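La mano prestada

Relato

Me pagaban por recoger la mesa y volver a ponerla como estaba.

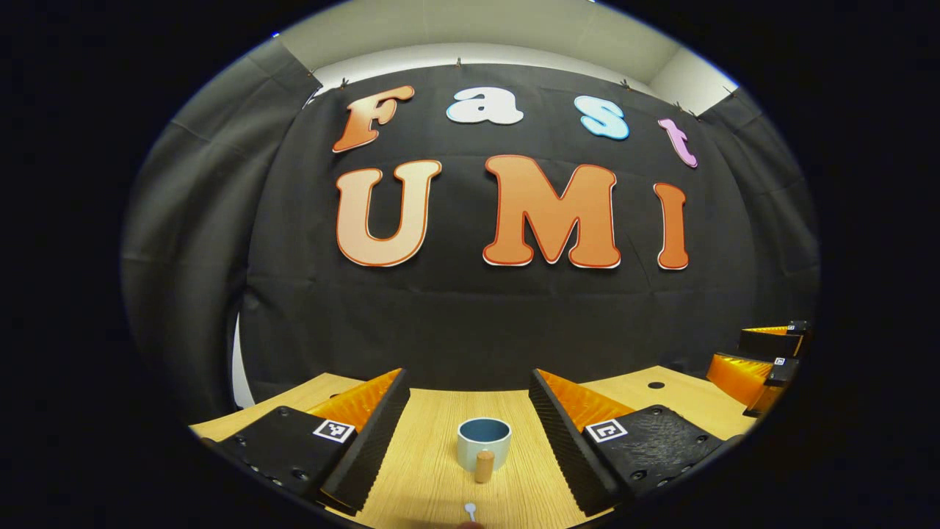
¿Cuántas veces hay que enseñarle una tarea a un robot para que la aprenda?

Depende de la tarea y de cuánto cambien las cosas a su alrededor: para un movimiento sencillo, siempre en el mismo sitio, pueden bastar unas decenas de demostraciones; si los objetos cambian de lugar, de forma o de luz, hacen falta cientos o miles.

Eso ponía en la primera hoja del cuadernillo que nos dieron en Gotis, con la pregunta en negrita y la respuesta en letra normal, como en los prospectos. La leí de pie, junto a la máquina del café. Me pareció una respuesta de fontanero: depende, ya veremos, vaya usted dejando una señal.

Gotis ocupaba la segunda planta de un edificio de oficinas a las afueras de Wurkitberg, encima de una tienda de moquetas. Yo venía de once años en una lavandería industrial y sabía doblar una sábana bajera sin mirarla. En la entrevista me preguntaron si tenía buen pulso. Dije que normal. Me dieron una pinza, me dijeron que cogiera un bolígrafo y lo dejara en un vaso, y al tercer intento me contrataron. Nunca he sabido si eso era un buen o un mal resultado.

La pinza se agarraba por abajo, como una pistola de silicona. Dos dedos negros con las almohadillas naranjas, estriadas por dentro, y encima una cámara que lo veía todo redondo. Aprietas y los dedos se cierran. El aparato graba por dónde has ido y cuánto has cerrado, y con eso, decían, el brazo aprende. El brazo se llamaba Kobori y estaba en otra sala. Los que enseñábamos no entrábamos en esa sala. A mí esto último me dio mala espina desde el principio, porque en la lavandería, si plegabas mal una sábana, te la traían a la mesa.

Mi puesto era una mesa de madera clara con tela negra detrás. La tarea de las primeras semanas se llamaba «desayuno», aunque allí no se desayunaba. Había una taza blanca con el interior azul verdoso, una pieza de madera redondeada por arriba y una cosa blanca pequeña que en la lista figuraba como «cuchara» y que en la mesa llamábamos de cualquier manera. Meter la madera en la taza. Meter la cosa blanca en la taza. Llevar la taza a su sitio. Soltar. Esperar un segundo. Vaciar la taza con la mano, fuera de la grabación, desordenarlo todo un poco y otra vez.

El «un poco» era lo difícil. A mí me salía siempre el mismo desorden. Lo descubrió el encargado, un chico joven con una chaqueta demasiado fina para aquel edificio, que vino con el portátil abierto y me enseñó una nube de puntos.

— Estas son tus tazas de ayer — dijo.

Estaban todas juntas, en un espacio no mayor que un posavasos. Yo habría jurado que las había repartido por toda la mesa.

— Si sólo le enseñas la taza ahí, la buscará ahí.

— ¿Y si no está?

— La buscará ahí igual.

Aquello me pareció una confesión bastante seria y se lo dije. Él contestó que para eso estaban los datos, que con más datos se arreglaba. Todo se arreglaba con más datos. Si el brazo fallaba con la luz de la tarde, datos con luz de tarde. Si tiraba la madera, datos de madera. Yo pensaba en mi cuñado, que cuando el coche hace un ruido sube la radio.

El objetivo eran 400 demostraciones limpias de cada tarea. Limpias quería decir sin tirones, sin titubeos, sin rascarse la nariz a medio camino con la pinza en la mano. De mis primeras 400 rechazaron 206. Me mandaron la lista con los motivos, uno por línea: «pausa larga», «pausa larga», «entra de lado», «mano visible», «pausa larga». Pregunté cuánto era una pausa larga. Me dijeron que la que no sirve para nada. Pero yo las pausas las hacía para pensar por dónde entrar, porque la madera rodaba si la cogías baja, y lo expliqué.

— Ya, pero él no sabe que estás pensando. Él ve que te paras. Y entonces aprende a pararse.

— ¿Sin pensar?

— Claro.

Me pasé unas semanas cogiendo cosas sin pensar, o pensándolo antes, con la pinza quieta, para que no constara. Mejoré mucho. Me felicitaron en un correo que iba a todo el grupo. En la mesa de al lado, una mujer que había sido maestra de infantil hacía lo mismo con calcetines, y tenía una manera muy bonita de entrar por encima, sin prisa y sin pararse nunca. A ella le rechazaban poquísimo. Le pregunté cómo lo hacía y dijo que fingía que la miraban niños de tres años, que si dudas se te suben por las piernas.

Había también un puesto a distancia, por si querías ganar algo más. Te sentabas en una cabina con dos mandos y una pantalla y movías un brazo de los de la otra sala. Lo probé una tarde. La mano de uno va por un lado y el brazo llega un instante después, como cuando hablas por un teléfono con eco. Sin peso, sin roce, sin saber si aprietas. Aplasté un vaso de cartón con toda la calma del mundo. Salí con dolor de cabeza y volví a mi pinza, que por lo menos pesaba.

Por octubre corrió la voz de que venían los de Atusmont. Atusmont era el cliente, una cadena de residencias, y quería brazos que recogieran las bandejas del desayuno. De ahí el nombre de la tarea. Yo hasta entonces no lo había relacionado. Fui a mirar en el comedor de la residencia donde estaba mi madre, que no era de Atusmont pero se parecería bastante, y me fijé en las bandejas. Pastillas metidas en servilletas. Medias galletas mojadas. Una dentadura. Tazas con asa, sin asa, de plástico con dos asas y tapa, y una señora que no soltaba la suya aunque llevara vacía desde las ocho. La auxiliar le puso la mano encima de la mano, le dijo algo de un sobrino y la taza se fue sola hacia el carro.

El lunes se lo conté al encargado. Me escuchó bien, eso lo reconozco. Apuntó «tazas con dos asas».

— ¿Y lo de la señora?

— Lo de la señora queda fuera del alcance — dijo.

Lo dijo con pena, creo.

Antes de la visita nos dejaron entrar en la otra sala. Era más pequeña de lo que había imaginado y olía a la moqueta de abajo. El Kobori estaba atornillado a una mesa, con los mismos dedos que mi pinza. Le pusieron una taza como la mía, la madera y la cosa blanca. Alguien le dio a una tecla.

Fue hacia la madera por la derecha y entró un poco inclinado, con el dedo izquierdo más bajo. Yo entro así. Tengo la muñeca mal desde la calandra de la lavandería y no la giro del todo, y compenso con el codo. El brazo no tenía muñeca mala ni codo que compensar, y allí estaba torciéndose para esquivar un dolor mío. Cogió la madera, la dejó en la taza. Cogió la cosa blanca. Hizo una cosa rara al final, una especie de respingo hacia arriba antes de soltar, y la maestra me dio en el brazo.

— Eso es tuyo — me dijo.

Lo negué. Luego me miré haciéndolo toda la tarde.

Los demás aplaudieron. Yo pregunté de cuántas veces que lo intentaba le salía, y me dijeron que acababa de verlo. Pedí verlo otra vez con la taza en la otra punta. Hubo un rato de consultas en voz baja. Movieron la taza un palmo. El brazo fue hacia donde había estado antes, cerró los dedos en el aire, los abrió, los volvió a cerrar y depositó la nada con mucho cuidado, respingo incluido, en el sitio de la taza.

— Faltan datos de esa esquina — dijo el encargado.

Con Atusmont no pusieron la taza en esa esquina. Firmaron, o firmaron algo, una prórroga, una segunda fase, ahí arriba lo llamaban de varias maneras. A nosotros nos subieron el objetivo a 500 por tarea y nos cambiaron la pieza de madera por otra más alta. Mi contador personal, que salía en una esquina de la pantalla, iba por 1.083 buenas. Le hice una foto para mi madre, que la miró con atención y me preguntó si eso era lo que me pagaban.

Sigo allí. Me han puesto a enseñar a los que entran, y con ellos no sé muy bien por dónde empezar. Al último le di la pinza y le dije que recogiera la mesa como la recogería en su casa. Se quedó parado con la pinza en alto.

— En mi casa la recoge mi mujer — dijo.

Le marqué la pausa larga y le pedí que empezara otra vez, con la taza más a la izquierda.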